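Folding fleece sweatshirts so they fit the drawer
Started by teresa_neves, 15 Apr 2019 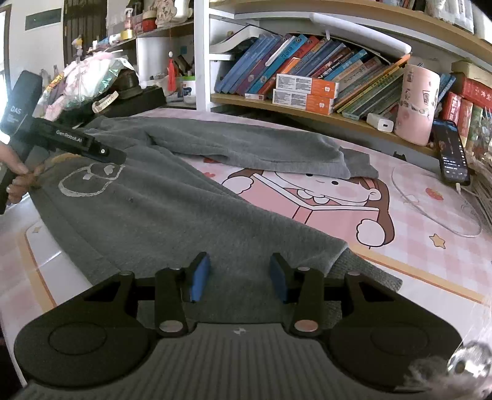

Grey fleece on the bed, one sleeve over so far

Right, I need folding advice! My daughter's drawer won't shut and it's the fleeces doing it. I lay them out on her bed (yes, the strawberry sheet, she won't have any other) and bring the sleeves across, then fold up from the hem, but I end up with a great fat brick. What do you all do?

Prerngate wrote:
Face down first! Sleeves go behind, then thirds, and the animal face ends up on the front so she can find it. Mine stand up in the drawer like files.

derley563 wrote:
Don't fold them at all. Roll from the hem up, tight as you can. I get 7 in one drawer.

Prerngate wrote:
Rolling is fine for T-shirts, but fleece just springs open again. Tried it all February and gave up.

derley563 wrote:
You're not rolling tight enough then :) Tuck the hood in if there is one.

Fraser_M wrote:
Hang them up? Ours are on hooks behind the door and the drawer's free for pyjamas.

teresa_neves wrote:
No room for hooks, Fraser, the door opens on to the wardrobe. Tried Prerngate's way on two just now and it's a bit flatter, though the cuffs keep poking out. Will have a go at rolling the rest tonight. Also, where do people get that checked bedding in a double?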